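Table Setting and Tableware
Week 4 notes: Plates, rims and the space between them
Tutor: Lutz Baumgart

Welcome back! Last week was all glassware, and a few of you asked when we would get to plates. This is the week, and it's my favourite of the whole course, so bring a pencil and expect me to run over time.

What we call the parts

Before we set a single place we need to agree on our words, or the group exercise turns into a lot of pointing. Working from the outside in:

Lip: the very outer edge. Run a finger along it. On a good plate you can feel at once whether it has been rounded, squared off or left a bit sharp.

Rim: the band between the lip and the eating surface. It can be wide, narrow, flat, sloped or ridged. Coupe plates have no separate rim at all and simply curve up at the side.

Well: the centre, where the food goes. Shallow wells suit toast, cake and salad. Anything with gravy wants more depth.

Foot: the ring underneath. Always turn a plate over (when it's empty, please!) and have a look. A rough foot will scratch a timber table and the plate stacked below it.

Ridged rims

I could talk about these for the full hour. A plain rim gives you one band of colour. Put concentric rings in it and the same glaze does far more work, with every ring picking up the light along its own edge. It also makes a small plate look finished with nothing on it, which is handy for a table that gets set well before the guests sit down.

Pale glazes show ridges off beautifully because the bright lines and the soft shadows both stay visible. On very dark glazes you mostly get the highlights. Look at the blush pink plate for how the rings step down toward the well, and how the lip goes nearly white.
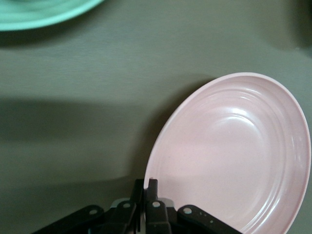

Colour on a grey table

Grey is a generous background. Pink looks warmer on it, mint looks fresher, and the two together stay gentle enough for breakfast. If your table leans a little green or olive, as plenty of greys do, try your plates on it in daylight before you decide on napkins. I once bought a full set of peach napkins for a table like that and they looked like sticking plasters.

Mixing colours is easiest when you keep something else steady. Same size, same finish or same rim shape will do it. My own cupboard has Wegener dinner plates and Fluken side plates in five colours, and they get along because they're all soft and slightly muted.

Spacing

Give each plate room. For everyday meals I allow 69 cm from the centre of one plate to the centre of the next, which leaves space for elbows and a glass. You can squeeze up for a party, but try it sitting down first.

Watch the light as well. Where a shadow falls over part of the table, a pale plate set in it will look duller than its neighbour. Move the lamp before you move the plates.

In-class exercise (10 minutes)

In pairs, choose two plates of different colours from the trolley. Set them on bare table, then on the linen runner, then on the dark placemats. Sketch each one from above and write down which plate you noticed first. Swap seats and do it again from the other side. The answer often changes, and I love hearing the arguments!

For next week

Read the Reltlow handout on glazes, up to the section on crazing. Bring one plate from home that you're fond of, chipped ones very welcome, wrapped in a tea towel. We'll be starting on bowls and I have a lot to say about soup.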